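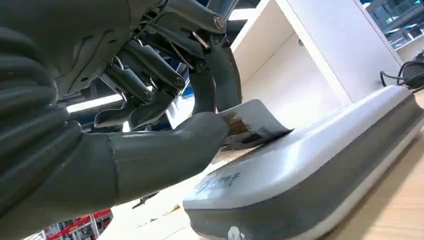
Progress report to the Merard Fund
Sukura Card Project, Kulholm
June 16, 2022
Prepared by Helmut Stüber, project lead

Dear friends at Merard,

It has been a very good few weeks, and I'm glad to have so much to tell you. When I last wrote, we had a design on a screen and a half-furnished room on Mansilla Street. We now have printed cards, a proper table to work at, and people in Kulholm asking when they can have theirs!

The cards

You'll remember that the idea behind Sukura is one card for everything we lend: books, games, garden tools, the sewing machines, and whatever else comes in. The first trial batch of 200 arrived from the printer in May. They are white, with a brown printed patch and a dark blue-gray stripe along the lower edge. We went back and forth over the brown for a long time and I'm so pleased we kept it. It looks warmer on the card than it ever did in the proofs.

The stripe was a late change. Our older members told us that a plain white card gets lost in a wallet, and a dark band along one edge is easy to spot even without reading glasses. The printer was able to add it without a new setup fee, so the budget line stays where it was.

We have been hard on these cards. They get bent, squeezed, dropped into coat pockets and handed around by people with cold fingers in gardening gloves. A card that can't take a good bend is no use to a family with small children, and I'd much prefer to find that out at our own table. The thinner stock bends beautifully but feels a little light in the hand. The thicker one feels lovely and is harder to slide into a tight wallet. We have asked for a sample in between and will choose when we've had time with it.

The room

The Mansilla Street room is a pleasure to work in. The light wooden tabletop is in place and the tall white shelving is up behind it. There is a bright strip light overhead as well as the window, which matters more than I expected when you are comparing one shade of brown with another.

Cables are the thing I would still like to improve. We have more equipment on the table than we planned for and the outlets are all on one wall. A cable tray under the table would solve most of it. I have a price from the hardware store and can cover it from the furnishings line.

Money

Spending on cards and printing to date is $1,698, which includes both stocks and the shipping. That leaves enough for the in-between sample and the main order, as long as we don't change the artwork again (I have promised everyone that we won't). Furnishings are a little under plan. A full statement will come with the year-end report in the usual format.

What has been slower

The sign-up form took too long. Our first version ran to two pages and people gave up halfway down. We've cut it to a single side with larger type, and asked for a phone number only from those who want reminders. The translation of the lending rules is also behind, though the first draft reads well and should be finished soon.

We had hoped to open the card desk in the evenings by now. The daytime hours are going fine, but the evenings need two people in the room and so far we can only be sure of one. I'd sooner wait a little than open and then have to close again.

Next steps

Choose the card stock and place the main order.
Fit the cable tray.
Finish the translated rules and put them up by the shelves.
Invite the first families in to collect their cards.

You would be very welcome at Mansilla Street at any time – come and bend a card or two yourselves. I'll send a sample of each stock by mail with the signed copy of this report, and would love to hear which one you prefer.

With warm thanks,
Helmut Stüber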